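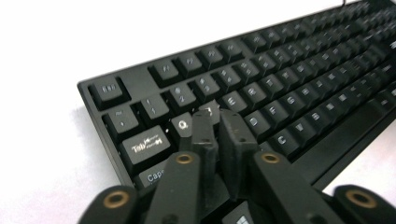
**Issue 80**

So I finally sat down and rewrote our house rules for the keyboard tasks, and I've been promising some of you I'd post them, so get comfortable.

Quick background if you're new. Our little group at Valwood records demonstrations with hand-held grippers, and the keyboard is my favorite thing to work with, mostly because it punishes sloppy habits so fast. Those two fingertips close up side by side over the third row and you've lost sight of the W completely. The Q is nice and readable right next to them, which is great if Q is what you wanted! When your own tool hides the target, you have to line up on the neighbors, and that went in as the first rule: **name the keys on either side before you come down.** I say them out loud. I feel silly doing it and I miss a lot less.

The second rule is about pressure and it came out of an argument. The old sheet (borrowed from the Edthorpe people, who mostly handle boxes) said "firm contact," and I had new folks leaning on a key like it owed them money. We changed it to "touch, press, lift," and you throw the take out if you slide sideways across a second key. Dhillon thought that was too strict and wanted to keep the slides and tag them. We tried it his way through most of February and the tags were a mess, everybody had their own idea of what a slide was. Strict it is.

Third rule, reset between takes. Open the fingers wide, back off until you can read the letters between the pads, then start again. It adds 5 seconds and I will die on this hill. If you do 100 takes in an afternoon, yes, I know, that's a lot of seconds.

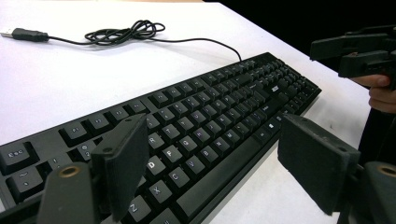 *Trevor Ross, demonstration lead*

Now the cable! I wrote a whole paragraph about the cable and cut it down to two lines. Keep it behind the keyboard, and keep it out of the path of both tools. Coiled on the table is fine with me as long as the coil stays back there and the plug is lying flat. Flirnotwood wants every cord taped down, which makes sense for their moving carts, but I'm not peeling tape off a white tabletop every night.

Last one is for when there are 2 grippers out. Whoever isn't working the keys holds theirs up and clear of the table, hand on the handle, until the other person says "done." No resting it on the far end, no practicing in the air over the numeric keypad. I used to let that go and then we had a bump, nothing broken, just a very annoyed me redoing a morning.

I still haven't settled what to do about the space bar. It's so long that "hit the middle" means something different to everyone, and I'm leaning toward lining up under the B. If your group has a rule for it, send it over and I'll try it out next week.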